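Fold planner news

Natero 12 went out in December with the new crease detector, which no longer mistakes every shadow for a hem. It now mistakes only the deep ones. On dim clips of rumpled yellow cloth, the grasp planner still has firm opinions about where an edge is.

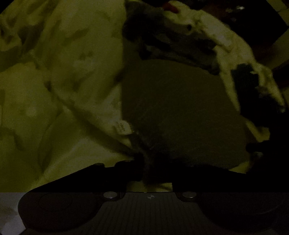 Zanele Molefe would like it known that the detector is fine and the exposure settings are a disgrace. She wants low-confidence edges dropped before planning starts. Her patch is in review, with 3 comments, all hers.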